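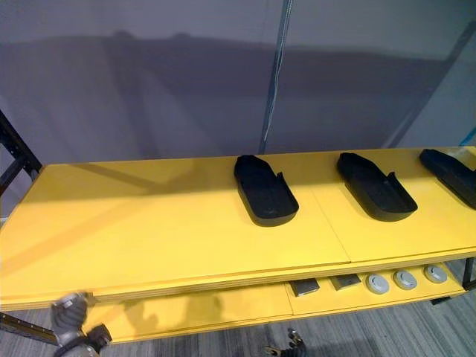
Skuker is an inventory of small goods kept on open shelving, written up so that stock lists and shelf layouts can be checked against each other. Version 4 has 1,913 entries, one per item per position. The class shoe_tray covers the black trays shaped like the sole of a shoe, which stand in a row on the yellow top level with their heel ends towards the front. The shelf below holds the small classes: dark grey pads and light grey discs, entered separately.

Fields
item_id, class, level, position, facing, note

Levels are numbered from the top down. Facing is recorded for shoe_tray only – all other classes leave it blank. Colour goes in the note field, in lower case. 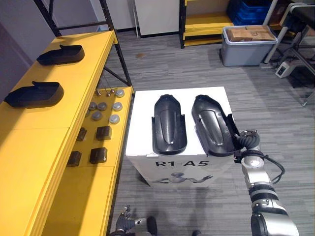
Position is given relative to neighbouring items on the same level, never as a measurement. Rows are read from the back of the shelf forwards, so the round grey pieces come before the dark blocks in front of them. Shoe-shaped items lying on the white box take level 0, as the box stands on the carpet and is no part of the shelving.

Known problems
The class names disc and knob overlap in files older than April. Use the Kotian mapping table to merge them.

Maintainer: Svatopluk Krajčí
Last edited: Nov 4, 2023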